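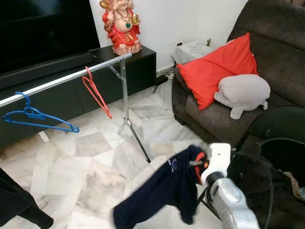 The offer from Prustmont came to 46 pages, and Agnese Strazds had read all of them by the time the bus reached Vītola. She read the part about the price twice. Then she put the papers in her bag and looked out at the turbine.

It stood on the rise behind the grain store, turning slowly. Her father had put his name down for a share the year it was built, and so had most of the village. When he died the share came to her, along with his seat at the meetings, which she hadn't asked for.

Gintarė Venckus was waiting at the stop with the car engine running.

"Well?" she said.

"They want the turbine and the lease on the field. They'd put up two more next October."

"And the price for power?"

"Fixed for five years. After that it follows the market."

Gintarė drove for a while without speaking. She had the dairy, and the dairy used more electricity than anyone else on the line. In the winter when gas went up, she had kept all her cows while the farms over the river sold theirs. She never talked about that winter, but she still had the bills in a kitchen drawer.

"What do they pay for a share?" she asked.

"Three times what my father paid."

"That's a roof for some people."

"It's a roof for me," said Agnese.

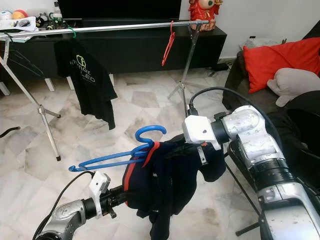
*Navy top, blue hanger.*

They stopped at the school, where Jianhua Shi had set out chairs for the meeting. He had come to Vītola to mend the turbine's gearbox and had stayed on to teach physics. He had no share and no vote, but he was the one who climbed the tower when something went wrong, so people listened to him.

"How long has it got?" Agnese asked him.

"The blades are good. The gearbox, I'd say six years. Then you need a new one, and you haven't the money."

"Could we borrow it?"

"Coltero might lend against the output. They'd want to see you sell to more than one village." He moved a chair an inch to the left. "Lakis has asked twice. You never answered them."

Agnese remembered the letters. They had come while her father was ill, and she had put them in a folder with the hospital forms.
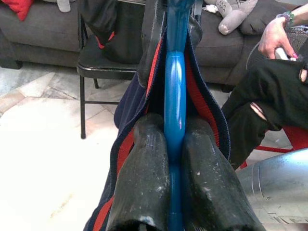

"Would Lakis still want it?" said Gintarė.

"I can ring them tonight."

"Then ring before the meeting. I'm not voting on a maybe."

He went into the office and shut the door. The two women sat down in the front row. Through the window they could see the top of the tower and one blade coming round, then the next. Gintarė took the offer out of Agnese's bag and started on the first page, moving her finger under the lines.

"What did he say about it, your father?" she asked after a time. "When it was built?"

"He said it was noisy."

"It is noisy."

"And that he'd sleep through it in a week - and he did."

The office door opened. Jianhua had the phone against his chest.

"They want to know how much we can send them," he said, "and who they should be speaking to."

Agnese got up and held out her hand for the phone.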